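Zincombe recrute, pour son atelier de Stetgate, un technicien ou une technicienne en démontage et remise en état d'unités centrales (CDD de 7 mois, temps plein, prise de poste en août).

Le poste porte sur des tours de bureau au format professionnel : ouverture du boîtier, contrôle visuel de la carte mère et du socket, dépose et repose du processeur, des barrettes mémoire et de la carte graphique, vérification du câblage SATA, extraction des disques durs, saisie des références dans le logiciel Tully. Le lot en cours compte 695 machines, dont 524 restent à traiter.
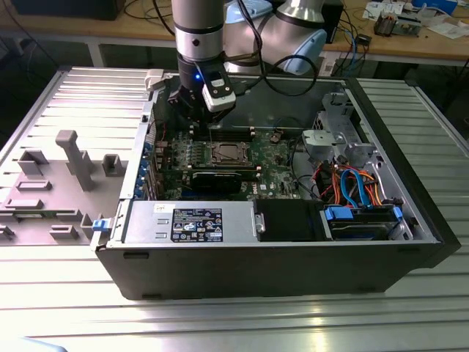
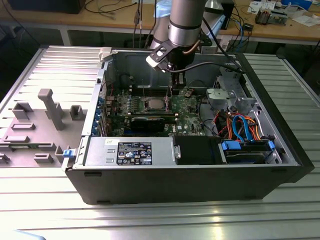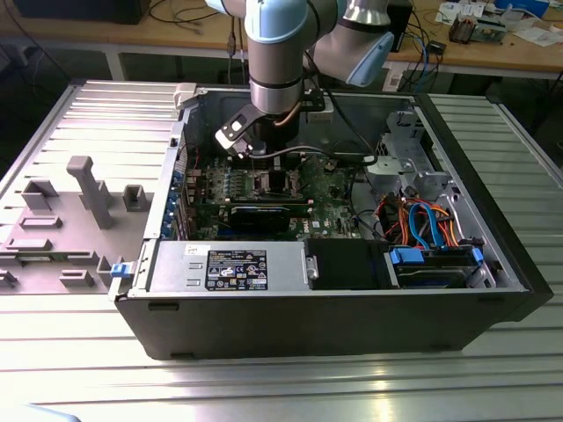

Tours ouvertes, couchées sur la table de travail en aluminium.

Stetgate, le 08/07/2024

Profil : formation en maintenance informatique ou en électronique, ou expérience équivalente. Connaissance des précautions antistatiques et des types de socket courants. Lecture de l'anglais technique. La pratique des boîtiers à verrous sans outil est appréciée.

Conditions : travail debout sur 70 % du temps, port de charges, horaires de jour. Une demi-journée d'essai en atelier est prévue avant toute embauche.

CV et lettre à adresser à Sinéad Costello, service technique, sous la référence Fomo. Les dossiers sans référence ne seront pas enregistrés.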